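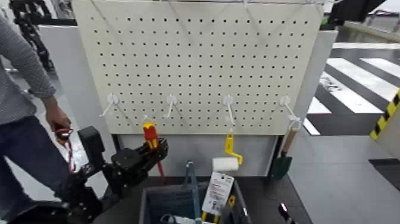
Thu 20 September | Kerubo Muli

The pegboard cell at Larell is back on the schedule after three days of setup, most of them spent on hooks. Losia, as the arm is known to everyone but its purchase order, had drifted 3 mm to the left, a small number until you try to pick up a trowel with it. We reseated the wrist camera, retaught the hook positions and tightened every finger bolt. Please stop moving the pegs to make things "easier." It has a map. You are not on it. 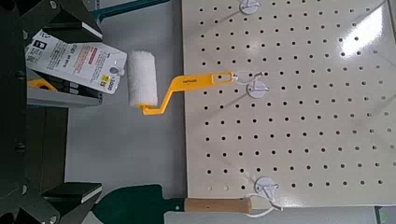 Gripper fingers at the paint roller, price of admission: one dangling tag.

Questions to the Larell cell desk, ext. 110 | © Wokum Newsletter | Back to top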